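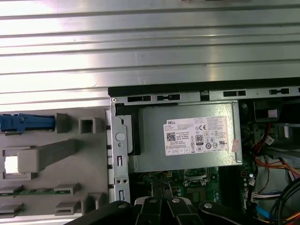 Home Recipes Baking Candy Contact
Search this site... Go
Posted in April by Andine

How to Make Stovetop Butter Caramels

Line an 8-inch square pan with parchment and butter the sides.

Put 200 grams of sugar, half a cup of corn syrup and a cup of heavy cream in a heavy saucepan. Stir over medium heat until the sugar dissolves, then add 72 grams of butter, cut up.

Clip on a thermometer and cook to 248°F, stirring now and then. Go to 250°F for a firmer chew. Take the pan off the heat and stir in a teaspoon of vanilla and half a teaspoon of salt. It will bubble up.

Pour into the lined pan and leave at room temperature overnight. Cut with a buttered knife and wrap each piece in wax paper.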